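About Flarketport

We teach robots to do dull things properly. It isn't the slogan our designer wanted, but she has since moved to a company that makes yoghurt, and we got to keep ours.

Flarketport started in a rented unit in Brarden with one second-hand arm, a kettle and a disagreement about who had left the kettle on the arm's mounting plate. Gaurav Thakur and Burgi Ortner had both spent years writing motion code line by line, and both had come to suspect that anyone who could already do the job would get there faster by taking hold of the machine and showing it. They tried this with a box of oranges. The oranges went to the compost, and the company was registered the following September.

There are 14 of us now. Roughly half would call themselves engineers. The rest came from warehouses, shops, a bakery and, in one case, a puppet theatre, and they tend to be the better teachers.

What we do

A customer comes to us with a job that people are tired of doing: stacking, sorting, fetching, putting back. One of our operators then does that job through the robot, either with both hands on the arm or from a desk with a pair of controllers, while everything the arm sees and feels is recorded. We do it again, and again, with things moved a bit to the left. When we have enough, we train on it, watch the robot have a go by itself, and go back to the desk to cover whatever it got wrong.

For a simple pick we like to have 300 good demonstrations before we train anything. Our retail set stands at 2811, and we threw out 646 more on the way there. Some of those had a fumbled grasp. A fair few were Gaurav being asked a question halfway through and answering it with his hands.

Shopping baskets have been a large part of our lives lately. They have rims, slots and corners, they sit at whatever angle the last person left them, and a gripper has to come at each one a little differently. Toàn Doãn, who leads our teaching desk, says he can no longer walk through a supermarket in a relaxed frame of mind.
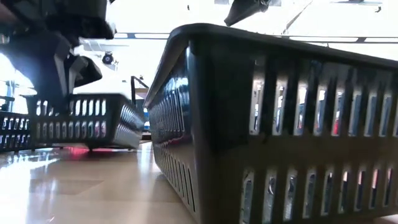

Do your operators need to know how to program?

Most of ours didn't when they started. They need steady hands, patience and a willingness to do the same thing forty different ways, and we train them on the controllers in their first fortnight.

Who you'll deal with

Burgi Ortner runs the company, signs the cheques and still does her own soldering, against advice.

Gaurav Thakur looks after the arms and grippers. If a finger pad has worn down, he will have noticed, and he'll tell you about it at some length.

Toàn Doãn schedules the teaching sessions and decides which demonstrations stay in. He is a kind man with a very firm delete key.

Thư Hầu does the training runs and the testing afterwards. She writes the report you'll receive, which has a section called "Things it still can't do". Customers have asked whether that section could be shorter. It could, if the robot improved.

Ankit Shukla is usually the first person to visit your site. He'll want to see the job done by the person who normally does it, on an ordinary day, with the usual mess left where it is. Please don't tidy up for him. We once taught a robot to work in a beautifully clean stockroom that never existed again.

How a project goes

We start with a site visit and a day of trial demonstrations. At the end of it we'll tell you whether we think the job can be taught – and quite often we say it can't yet, or that a trolley with better wheels would solve the problem for a good deal less money. Then comes teaching, then training, then a stretch of supervised work with one of our operators ready to take over by remote control. We don't hand anything over until your own staff can stop it, restart it and correct it by hand.

Our larger jobs run on the Kirkegaard rig, a wheeled base we built ourselves and named after the street behind the workshop. The smaller one is called Sirkholm. It fits through a standard door, a feature we added after the Kirkegaard didn't.

Visiting us

The workshop is open to customers and the merely curious by appointment. Our next open day is 24th October, and you're welcome to take a turn at the controllers. If your demonstration is any good we'll ask whether we may keep it. Toàn will be the judge of that, and children have historically done better than their parents.

There's parking at the back, and the kettle now has its own shelf.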